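Setting a Fixed Exposure for Bench Photos

Auto exposure drifts from shot to shot when the background is pale. Set the values by hand once and reuse them for the whole series.

Switch the camera to manual mode. Set ISO to the lowest native value and the aperture to f/8. Meter from a gray card laid flat where the subject will be, then adjust the shutter speed until the meter reads zero. 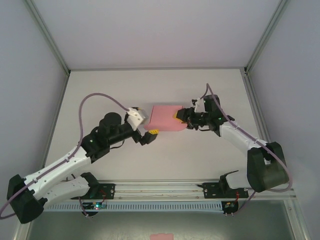

Take a test shot and check the histogram. White surfaces should sit near the right side without touching it. If they touch, shorten the exposure by one step and shoot again.

Set white balance from the same card. Do not use the auto setting - it shifts when a colored part enters the view.

Turn on the 2 second timer to avoid shake. Save the settings to a custom slot and repeat the card reading after any change of lamp.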